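Workplace Housekeeping: Certificate Level
Chapter 4
The Table and What Stands on It

In this chapter you will learn to:
- inspect a shared table before and after use
- decide which items may stay out and which go back to storage
- read the lines of a small label and copy them correctly into a contents list
- clean a finished wood surface without damaging it
- complete a table card

Key terms: standing item, visiting item, grommet, finish, raking light, contents list, table card

4.1 Why start with the table?

Chapter 3 dealt with floors and walkways. Those areas belong to everyone, and most workplaces already have a roster for them. Tables are different. A shared table is used by one person in the morning and another after lunch, and each tends to leave a little behind. A pen stays, then a charger, then a small container that someone meant to put back. By Friday the next user has to clear a space before starting.

The Plevley office, which we will follow through this chapter, had 37 shared tables over two levels when Ruba Tarawneh took over as facilities coordinator. Her first job was a written survey. For each table she recorded the surface, the fittings and everything standing on it at five o'clock. The survey listed 210 loose items. Many were small enough to close your hand around, and those proved the hardest to return. Large things have an obvious home. A stapler goes in the stationery cupboard, and everyone knows where the kettle lives. Small capped containers could belong in first aid, cleaning, stationery or somebody's bag.

4.2 Standing items and visiting items

A standing item is one that belongs to the table and is listed on its card. A visiting item is anything else. The distinction has nothing to do with how useful the thing is. Hand cream may be used every day and still be a visiting item if it isn't on the card.

When you come across a visiting item, work through these steps in order.

1. Leave it upright where it is and look for a label.
2. Check that the cap is on.
3. Read the label. If the print is small, take the item to better light.
4. Match it to the contents list for the nearest cupboard.
5. If there is no match, place it in the holding tray with a dated slip.

Do not open an unknown container to find out what is in it. Do not smell it. If there is no readable label, it goes to your supervisor and is handled under the procedure in Chapter 7.

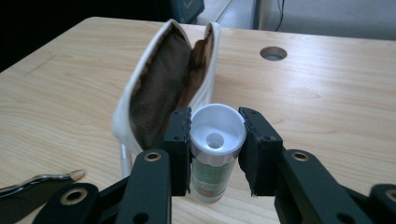

Figure 4.1 A small container with a white cap and pale green label, standing on a wood table top. Note the cable hole further back.

Colour is a fair guide to where an item might belong, but it is only a guide. Two products in the same cupboard may both have green labels, and manufacturers change their packaging. Record the words first and the colour second. In the Plevley contents list an entry looks like this:

Item: small cylinder, capped
Label: product name and size, copied exactly
Label colour: pale green
Home: cupboard B, second shelf
Checked by: H. Akl

Hadi Akl kept this list for the upper level. He found that people who wrote "green bottle" or "little tub" caused more work than people who wrote nothing at all, as each vague entry had to be chased up and crossed out. Copy the name letter by letter, including the capitals.

4.3 Fittings in the table

Many office tables have a round hole near the back for cables, lined with a ring called a grommet. Treat the grommet as part of the surface. Crumbs, staples and paperclips collect at the rim and fall through onto whatever is below. Lift out any loose material before wiping, so that you don't push it in with the cloth.

Keep small round objects away from the hole. A lip balm or a battery will roll, and if there is a cable tray underneath you may need to get down on the floor with a torch to find it. Stand cylinders on their base – never on their side – and set them well forward of the hole.

4.4 Looking at the surface

Before you clean a table you need to see it properly. Looking straight down from a standing position hides a good deal. Grain runs in bands and loops that the eye follows easily, and a faint ring or smear can sit among them without being noticed.
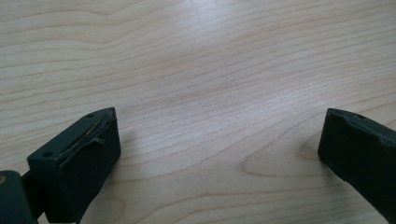

Move your head until the reflection of a window or ceiling light falls across the part you want to check. This is called inspecting by raking light. Marks on the finish, such as dried drips, fingerprints and the dull rings left by cups, change the way the light comes back. Grain is under the finish and does not. Then shift a step to one side and look again, as the brightest patch of glare will wash out whatever is beneath it.

Pale timber shows ink and coffee clearly but hides dust. Dark timber does the reverse. On either one, use a cloth that is damp and well wrung out, wipe along the grain, and follow with a dry cloth. Abrasive pads are not to be used on any finished wood. Dragica Jurić, who looked after the furniture at Plevley, replaced one meeting table top at a cost of $2000 after a scouring pad was used on a marker stain.

4.5 The table card

The last part of the daily check is the card. It names the table, lists its standing items and has a space for your initials. Fill it in while you are still at the table. Cards completed later from memory tend to repeat the day before.

Activity 4A
Choose a shared table in your workplace or classroom. Inspect it from two positions using raking light, then draw up a card for it. Swap cards with a partner and check each other's table against what has been written. Keep both cards, as you will need them for the cupboard exercise in 4.6.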